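Matte white desktop, shine spots after cleaning

mtekleab
15/04/2019
Top is matte white lacquer. Melamine sponge left glossy patches (they don't show here). 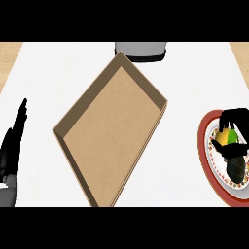 Can the sheen be evened out without respraying?

lemaire_finish
Wet sand the whole top with 500 grit, light pressure, then gray pad.

Huguette M
Disagree. 500 cuts through thin factory lacquer at the edges. Gray pad only, up to 40 strokes per section, then check under a side light.

lemaire_finish
Edges can be taped.

mtekleab
Pad first. Film thickness unknown.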